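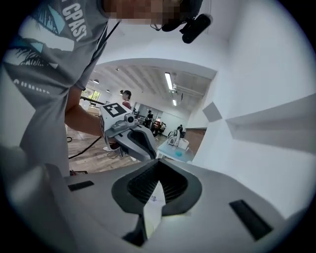 What the mud does in winter

Posted in December by the author | 4 comments

I spent most of the fall reading about salt marshes, mainly the one east of Murkton, and I want to get some of it written down before I forget it.

The thing I had wrong was the cold season. I assumed the microbes in marsh mud more or less shut off once the water got cold. They slow down a lot, but they keep going. The top inch or so has oxygen in it. Under that the bacteria run on sulfate from the seawater, and the waste product is hydrogen sulfide, the rotten egg smell you get when you pull a boot out. Deeper still, where the sulfate is used up, another group of microbes makes methane.

Salt matters here. A freshwater marsh has very little sulfate, so the methane makers get more of the food. In a salty marsh the sulfate users usually beat them to it. That makes the upper end of Kramer Creek interesting to me, where the water goes from salty to nearly fresh in a short walk.

I kept a notebook on this. I have 105 entries so far, most of them one line: tide, air temperature, smell, color of the mud at the bank. Gray or black mud usually means iron sulfide. Rusty streaks around the grass roots mean oxygen is leaking out of the roots and turning the iron back to rust. I saw those streaks at Gelport well into November, which surprised me, with the grass already brown on top.

I also tried a jar. Mud from the creek bank, shredded paper for carbon, a crushed egg yolk for sulfur, creek water on top, plastic wrap over the mouth. It sits on a north windowsill and so far it has a green film on one side and a black band near the bottom. These can take a couple of months to show purple or red layers, so I am leaving it alone.

Next I want a second jar with mud from the fresh end, past the Hurkanville road bridge, same size and same window. I need to find another wide-mouth jar first.

Share | 200 views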